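4. Cleaning brushed stainless steel fronts

The leaflet that came with your Arnstead cabinets says "wipe with a damp cloth." That is fine as far as it goes, and it does not go far. Most of the streaks owners complain about come from that damp cloth, left to dry on its own.

Read the whole section before you start. Allow 21 minutes for a run of drawers, not the five promised on the Gellow bottle.

What you need

2 microfiber cloths, one for washing and one kept dry
Plain dish soap
Warm water
A soft toothbrush for the screws and seams

You do not need a "steel restorer." Leif Eyvindsson, who wrote the first version of this guide, tried 3 of them on the same set of drawers and could not tell the panels apart a day later. If you already own one, use it up, but don't buy another on the strength of the label.

4.1 Regular cleaning

1. Find the direction of the grain. On most fronts it runs side to side, but check each panel, as replacement parts do not always match.
2. Put a few drops of soap in a bowl of warm water. More soap only means more rinsing.
3. Wet the first cloth, wring it hard, and wipe along the grain from one edge to the other.
4. Rinse the cloth and go over the panel again with clean water.
5. Dry right away with the second cloth. Do not let the panel air dry, whatever the leaflet says.
6. Look at the front from low down, with a light on. Marks you can't find standing up often show from there.

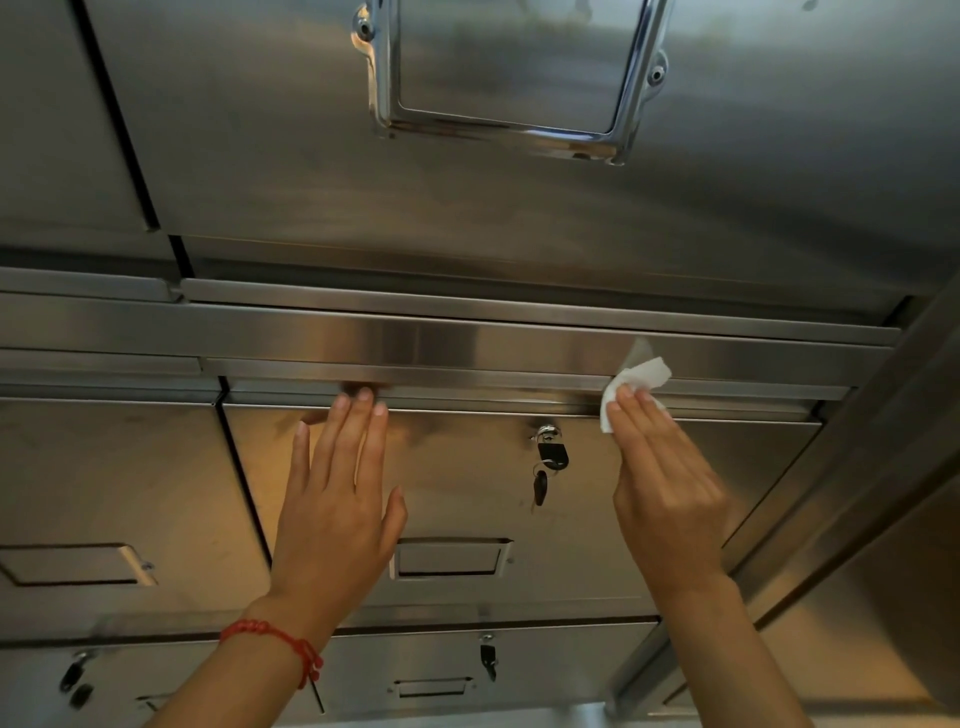 Figure 4. Upper drawer front and handle, seen from below.

NOTE: Fingerprints gather near the handle. Cleaning only that spot leaves a patch that looks different from the rest of the panel, so wipe the full width.

4.2 Handles and screws

1. Brush around each mounting plate with the toothbrush and soapy water.
2. Wipe the inside of the handle as well as the outside.
3. Dry the screw heads. If a screw is loose, tighten it by hand – a power driver can strip it.

CAUTION: Never use steel wool, chlorine bleach or scouring powder. Scratches across the grain cannot be polished out at home, despite the many videos that say they can.

4.3 About "fingerprint-proof" coatings

Erkeo and Jin both sell a spray-on coating for steel fronts. We have seen "100 percent protection" on a shop card, with no word on how it was tested. Abdul-Rahman Nyarko coated one drawer last October and left its neighbor bare. By spring both needed the same wiping. One kitchen proves little, but it is one more than the shop card offered.

If you still want to try a coating, test it first on the inside face of a drawer front and wait a full day. Some leave a haze – and the haze is harder to remove than the fingerprints.

Section last revised 2022-07-07. For dents and deep scratches, see Section 5.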